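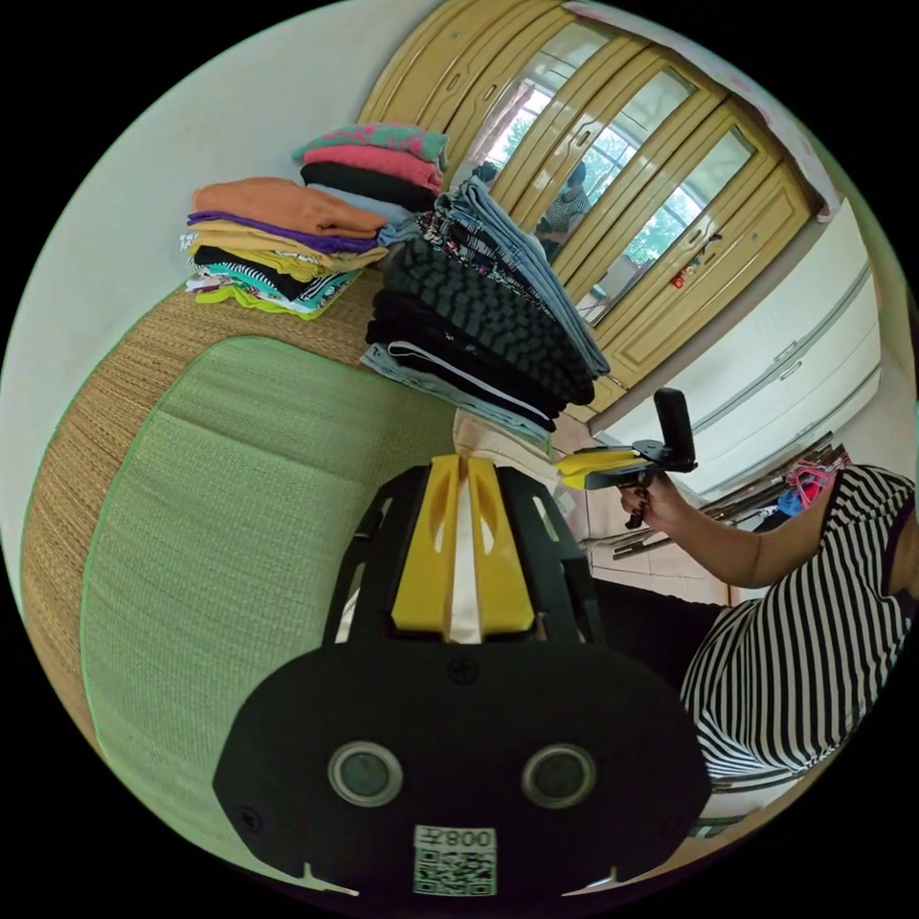

Hand-held gripper check, bedroom tasks (folding and sorting clothes)
Site: Sarham. Checked by: Erasto Mugo. Date: 3 August 2025. The check covers the two hand-held grippers used to show the Ruter arm how to pick up, hold and put down clothes. It applies to the tools, the room and the person giving the demonstration. Both lens windows on unit 008 were inspected with the label facing the checker, and the yellow fingers were looked at closed and open. Folded piles on the bed are allowed as long as they do not reach the edge where the demonstrator sits.

1. Lens windows clean, no scratches
Pass. Wipe with the dry cloth only. The spray used in December left a film.

2. Screws on base plate tight
Pass after work. One screw on 008 took a quarter turn. Check again at the next visit.

3. Yellow fingers: wear, splits, play at the root
Pass. Slight play on the second unit, within the limit on the Myung sheet.

4. Fingers close fully and release on letting go
Pass. Six closes on each unit, no sticking.

5. Unit label readable
Pass.

6. Floor clear for standing tasks
Comment. The tiles are slippery in socks. Shoes or bare feet only -- please add this to the room card.

7. Clothes free of pins, tags and loose threads
Pass. Jeans and other heavy items to be lifted by the waistband. Lifting by a single belt loop puts a side load on the fingers and is not to be shown to the arm as a correct grip.
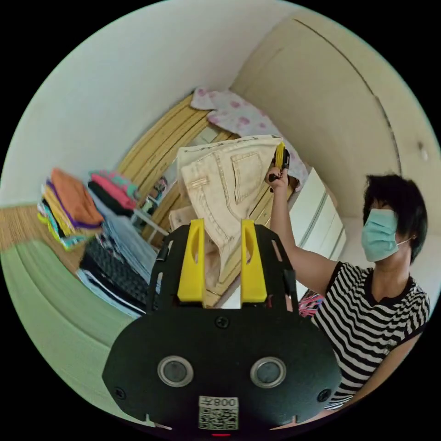 Item 7: trousers held up by the waistband, gripper in the raised hand.

8. Raised-arm work
Comment. Holding a garment at head height is tiring. No more than 23 lifts before a rest. The demonstrator agreed to swap hands where the task allows it.

9. Mirrors and windows
Comment. Mirrored wardrobe doors confuse the tracking when both units face them. Cernport to say whether a sheet over the doors is enough. Open until they reply.

10. Recordings checked before upload
Pass. 65 demonstrations on the list, 6 marked for repeat as the garment slipped before it was put down.

Result: may continue. Items 6 and 9 to be closed before the arm is brought into the room.

E. Mugo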